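Archie Rutherford: «En un comedor se oye todo»

Archie Rutherford lleva 14 años cocinando en Dondale, un pueblo al que se llega por una carretera estrecha y donde en invierno cierra hasta la panadería. Su casa de comidas, Rillon, abre solo a mediodía. No tiene carta. Se come lo que hay apuntado en la pizarra y, si se acaba, se borra.

Quedamos con él después del servicio. Ha dejado una olla de caldo al mínimo y se levanta cada poco a mirarla. Le preguntamos primero por los comienzos, y contesta sin adornos.

«Yo venía de un hotel en el que dábamos más de 80 cenas por noche. Pescado con salsa, carne con salsa, la misma salsa. Me cansé. Un primo de mi mujer tenía este local cerrado y me lo alquiló barato, con la condición de que arreglara yo el tejado. El tejado costó más que dos años de alquiler.»

La reforma la hizo con Donnie Rankin, carpintero, que entonces vivía enfrente y hoy se encarga del comedor. Rankin se sienta con nosotros a mitad de la conversación, con un café. De la obra recuerda sobre todo el suelo. Los dos querían madera, pero discutieron por el tono durante semanas.

«Archie la quería clara porque decía que daba luz», cuenta Rankin. «Yo le decía que en un comedor lo claro dura limpio hasta el primer día de lluvia. Ganó la oscura. Luego se raya igual, y las rayas se ven más, eso también es verdad.»
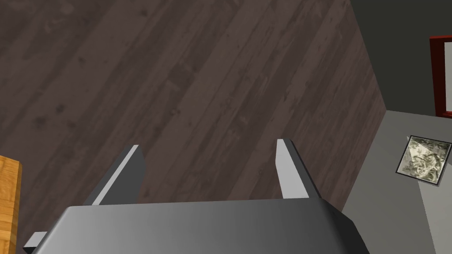
Un suelo de madera oscura.

Lo que ninguno había previsto era el ruido. Con las sillas sin fieltro y las paredes desnudas, la sala resultaba incómoda con media docena de clientes. Rutherford dice que la gente comía deprisa y se iba, y que tardó en entender el motivo.

«En un comedor se oye todo. Una señora me dijo que la comida estaba muy bien pero que había salido con dolor de cabeza. Pusimos cortinas gordas, fieltro en las patas y unos paneles forrados de tela que hizo Donnie. Cambió mucho. La gente empezó a pedir café.»

En la cocina trabajan tres personas, contándolo a él. El pan lo trae el obrador Vatesik, del valle de al lado, y la verdura una familia, los Ngcobo, que cultiva detrás de la escuela. Rutherford compra lo que le ofrecen esa semana y decide después. En agosto eso significa tomate, calabacín y más calabacín.

«Hay días que no sé qué hacer con tanto calabacín. En crema, relleno, rebozado, en tortilla. Lo escabecho y me dura hasta el otoño. El cliente de aquí lo tiene en su huerto y tampoco lo quiere ver, así que se lo pongo a los de fuera.»

Le preguntamos si le preocupa el precio. El menú cuesta lo mismo desde hace tres temporadas y reconoce que no podrá mantenerlo. El gas ha subido y el aceite también. Ha quitado los manteles de tela entre semana y ha dejado de servir el segundo postre, una costumbre que había heredado del hotel.

La vajilla es otra historia. Al abrir compró restos de varias tiendas que cerraban, cada plato de un tamaño, y aquello no se podía apilar. Los montones se torcían en la estantería y en el lavavajillas cabía la mitad.

«Ahora son todos blancos y todos iguales, sin dibujo», explica. «Cuando voy a comprar les doy la vuelta antes que nada. Miro el anillo de abajo. Si está mal rematado, raya el plato que tiene debajo y raya la mesa. Paso el dedo y, si rasca, lo dejo en la tienda.»
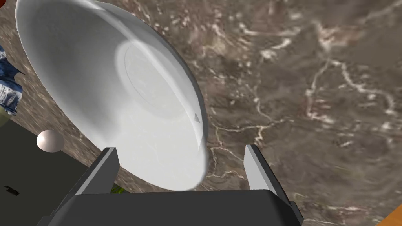 Plato blanco por su cara inferior, con el anillo de apoyo.

Rankin añade que los más anchos le dan problemas para servir. Cuatro comensales con plato grande, pan, jarra y vasos no caben en las mesas que él mismo construyó, y a estas alturas no piensa hacer otras. «Las medí con los platos viejos», dice. Rutherford se ríe y se va a mirar el caldo.

Al volver hablamos del cierre. El 29 de agosto darán la última comida de la temporada y después pararán unas semanas. Rankin quiere aprovechar para lijar y aceitar el suelo, algo que se ha ido aplazando. Rutherford preferiría cambiar la campana de la cocina, que vibra. Para las dos cosas no hay dinero y todavía no lo han decidido.

– ¿Han pensado en abrir también por la noche?

«Me lo preguntan todos los veranos», responde Rutherford. «Haría falta contratar a otra persona, y aquí no hay dónde alojarla. Además, a las seis de la tarde yo estoy en casa. En el hotel no vi cenar a mis hijos ni una noche entre semana.»

Para la vuelta tiene apuntadas unas lentejas con codillo, un guiso de setas si llueve a tiempo y la sopa de cebolla que quitó en primavera y que varios clientes le han reclamado. Las mesas se reservan por teléfono, por la mañana. Por la tarde el teléfono está descolgado.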